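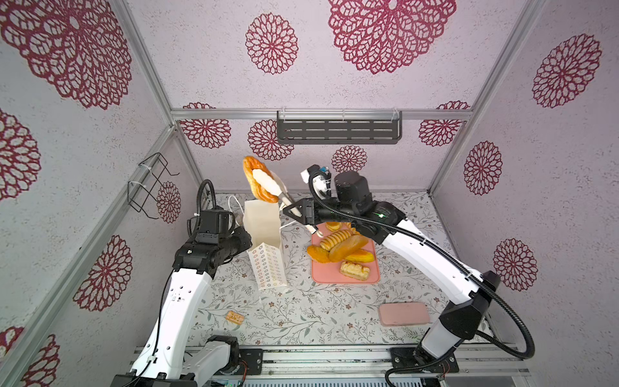 Abbildung 4: Zwei Roboterarme vor weißen Paneelen mit dunkelroten Blütenmedaillons; der rechte Greifer hält ein gedrehtes Ringgebäck.

4 Rückseiten lesen: Fadenwege in frei geteilten Kreuzstichmustern

4.1 Ausgangspunkt

Wer ein Kreuzstichmuster zeichnet, legt fest, welche Farbe in welchem Kästchen sitzt. In welcher Reihenfolge die Kästchen gestickt werden, bleibt fast immer der Person an der Nadel überlassen. Zwischen dem Zählmuster und dem fertigen Stück liegt damit eine Kette von kleinen Entscheidungen, die auf der Vorderseite spurlos verschwindet und auf der Rückseite vollständig erhalten bleibt. Für uns war das die große Freude an diesem Teilprojekt: Man dreht ein Mustertuch um und kann plötzlich mitverfolgen, wie jemand gedacht hat, wo ein Umweg genommen wurde, an welcher Stelle der Faden knapp war und mit einem eiligen Schlenker doch noch für zwei Kreuze gereicht hat.

Die Literatur zum Zählstich hat sich lange mit der Vorderseite begnügt. Motivgeschichte, Farbpaletten, Alphabetformen und die Wanderung einzelner Bordüren durch gedruckte Vorlagenhefte sind gut beschrieben. Zum Fadenweg gibt es vor allem Ratgeberwissen, das sich in Handarbeitsbüchern hartnäckig wiederholt: waagerechte Reihen hin und zurück, keine Sprünge über mehr als ein paar Gewebefäden, Knoten vermeiden. Ob im Hobbyalltag danach gestickt wird, haben wir in Abschnitt 3 als offene Frage formuliert. Hier berichten wir, was die Rückseiten dazu sagen.

4.2 Material

Grundlage ist die Mustersammlung Wirnel, ein Bestand von 3.000 kostenlos weitergegebenen Zählmustern, die überwiegend von Hobbyentwerferinnen und Hobbyentwerfern stammen. Für 282 dieser Muster lag mindestens eine gestickte Ausführung mit lesbarer Rückseite vor. Nicht berücksichtigt wurden Stücke, die bereits fest auf Karton gezogen, zu Kissen verarbeitet oder mit Vlies hinterbügelt waren, so schön manche davon auch sind.

Ein eigener Strang der Untersuchung gilt den Stücken, bei denen Entwurf und Ausführung in derselben Hand lagen. Wir nennen sie im Folgenden Eigenstücke. In der Auswahl finden sich fast 50 davon, und sie haben uns am meisten beschäftigt. Der Grund dafür liegt in einer Beobachtung aus der Vorstudie in Wemthorpe: Wer den eigenen Entwurf stickt, hält sich oft auffallend locker an ihn. Eine Ranke wird kürzer, ein Vogel bekommt eine andere Schwanzfeder, und das veröffentlichte Muster wird hinterher stillschweigend angepasst oder eben auch nicht.

Beim Gewebe haben wir keine Vorauswahl getroffen. Vertreten sind Aida in den üblichen Zählungen, gleichmäßig gewebtes Leinen und einige Mischgewebe. Für die Probestickereien, die wir zum Abgleich selbst angefertigt haben, wurde durchgehend ungebleichtes Leinen der Weberei Văduva verwendet, über zwei Gewebefäden gestickt, mit zwei Fäden Sticktwist. Das Leinen ist etwas unregelmäßig im Schuss, was beim Zählen anfangs Nerven kostet, für unsere Zwecke aber ein Glücksfall war. Die Einstiche bleiben darin auch nach dem Auftrennen eine Weile sichtbar, und so ließen sich Korrekturen zuverlässig erkennen.

4.3 Vorgehen

Jede Rückseite wurde bei Streiflicht erfasst, gespiegelt und mit dem zugehörigen Zählmuster zur Deckung gebracht. Die Zuordnung der Fadenabschnitte geschah in Sirkex, einem Programm, das wir für diesen Zweck um eine Rückseitenebene erweitert haben. Darin wird jeder sichtbare Abschnitt als Verbindung zwischen zwei Einstichpunkten eingetragen. Das Programm schlägt anschließend mögliche Reihenfolgen vor, und die bearbeitende Person bestätigt, verwirft oder markiert die Stelle als unentscheidbar.

Dieser letzte Fall tritt häufiger ein, als wir gehofft hatten. Besonders in dicht gestickten Flächen liegen die Fäden so übereinander, dass sich zwei oder drei gleich plausible Wege ergeben. Wir haben solche Flächen als unentscheidbar stehen lassen und sie aus der Auswertung der Sprunglängen herausgenommen. Bei Konturen, Schriftzügen und Streumotiven war die Lesbarkeit dagegen hervorragend, gerade bei kräftigen Farben auf hellem Grund.

Unterschieden haben wir fünf Wegtypen:

Reihenweg: Halbkreuze in einer Richtung, Deckstiche auf dem Rückweg.
Einzelweg: jedes Kreuz wird sofort geschlossen.
Inselweg: eine Farbinsel wird vollständig gefüllt, dann folgt ein Sprung zur nächsten.
Parkweg: mehrere Farben laufen nebeneinander mit, die Nadeln werden am Rand abgelegt.
Streuweg: kein durchgehendes Prinzip erkennbar, Sprünge in wechselnde Richtungen.

Mischformen sind die Regel. Ein Stück wurde deshalb immer abschnittsweise beschrieben, und ein und dasselbe Mustertuch kann in der Bordüre dem Reihenweg folgen und im Mittelfeld dem Inselweg. Die Abschnittsgrenzen legten zwei Bearbeitende unabhängig voneinander fest. Wo sie voneinander abwichen, haben wir gemeinsam am Original entschieden, mit der Lupe in der Hand und gelegentlich recht lebhaft.

4.4 Beobachtungen

Am deutlichsten zeigt sich der Einfluss der Motivform. Bänder mit kurzer Wiederholung, also Zickzack, Mäander oder die beliebten Eier- und Herzreihen der Jahreszeitenmuster, werden anfangs oft tastend gestickt. Nach zwei oder drei Wiederholungen stellt sich ein fester Ablauf ein, der dann bis zum Rand durchgehalten wird. Auf der Rückseite ist das wunderbar zu sehen: links ein kleines Durcheinander, dann eine immer ruhigere Folge senkrechter Stege. Wir sprechen hier vom Einlaufen eines Bandes. Bei manchen Stücken beginnt das Einlaufen in jedem neuen Band von vorn, bei anderen wird der einmal gefundene Ablauf mitgenommen, selbst wenn das nächste Band einen anderen Rapport hat und ein anderer Weg kürzer gewesen wäre.

Florale Medaillons verhalten sich ganz anders. Ihre Achsensymmetrie lädt dazu ein, von der Mitte nach außen zu arbeiten, und viele Rückseiten zeigen tatsächlich einen sternförmigen Kern. Weiter außen bricht diese Ordnung fast immer. Die Blattspitzen liegen dort so weit auseinander, dass entweder lange Sprünge nötig werden oder der Faden neu angesetzt werden muss. Welche der beiden Lösungen jemand wählt, bleibt innerhalb eines Stücks erstaunlich konstant. Wer einmal springt, springt auch beim nächsten Blatt.

Die Eigenstücke haben unsere Erwartung gründlich durcheinandergebracht. Wir hatten angenommen, dass Entwerfende ihre Muster besonders sparsam sticken, weil sie die Farbverteilung bereits im Kopf haben. Gefunden haben wir viele Streuwege, häufiges Neuansetzen und eine beträchtliche Zahl aufgetrennter Partien. Am plausibelsten scheint uns, dass beim Sticken des eigenen Entwurfs weiter entworfen wird. Eine Farbe wird an einer Stelle ausprobiert, dann an einer entfernten zweiten, bevor die Fläche dazwischen entsteht. Der Faden springt dorthin, wo gerade eine Entscheidung ansteht. Auf der Rückseite eines Bändermustertuchs ließ sich nachzeichnen, wie ein Gelbton dreimal ersetzt wurde, ehe die Nachbarbordüre überhaupt begonnen war – für uns einer der schönsten Funde der ganzen Arbeit.

Sprünge hinter unbesticktem Grund, vor denen jedes Handarbeitsbuch warnt, kommen bei dunklen Garnen deutlich seltener vor als bei hellen. Das Ratgeberwissen wird also durchaus angewandt, allerdings mit Augenmaß. Cremefarbene Fäden laufen auf Leinen quer durch halbe Bordüren, ohne dass es von vorn auffiele, während ein dunkles Rot selbst für ein einziges abgelegenes Kreuz neu angesetzt und sauber vernäht wird.

4.5 Grenzen der Methode

Die Auswahl ist schief, und zwar in eine Richtung, die sich benennen lässt. Lesbare Rückseiten stammen von Menschen, die bereit waren, sie zu zeigen. Mehrfach erhielten wir zum Stück eine Entschuldigung für angebliche Unordnung, die wir beim besten Willen nicht finden konnten. Vermutlich sind die wirklich wilden Rückseiten in unserem Material zu selten, und der Anteil des Streuwegs dürfte insgesamt höher liegen, als es die Auswahl nahelegt.

Schwierig bleibt außerdem die Stickrichtung. Aus der Lage der Deckstiche lässt sich bei Rechts- und Linkshändigen nicht ohne Weiteres dieselbe Reihenfolge ableiten, und Angaben zur Händigkeit fehlen für die meisten Stücke. In Sirkex haben wir deshalb beide Lesarten zugelassen und nur jene Abschnitte gewertet, bei denen sie zum gleichen Wegtyp führen.

Nicht erfasst sind schließlich Pausen. Ein frisch angesetzter Faden kann auf einen Farbwechsel, einen verbrauchten Faden oder auf den Feierabend zurückgehen. An einigen Stücken deuten Unterschiede in der Fadenspannung auf längere Unterbrechungen hin, doch das bleibt eine Deutung, die wir in die Auswertung nicht aufgenommen haben. Die Probestickereien auf dem Leinen von Văduva, bei denen jede Unterbrechung notiert wurde, werden in Abschnitt 5 gesondert behandelt.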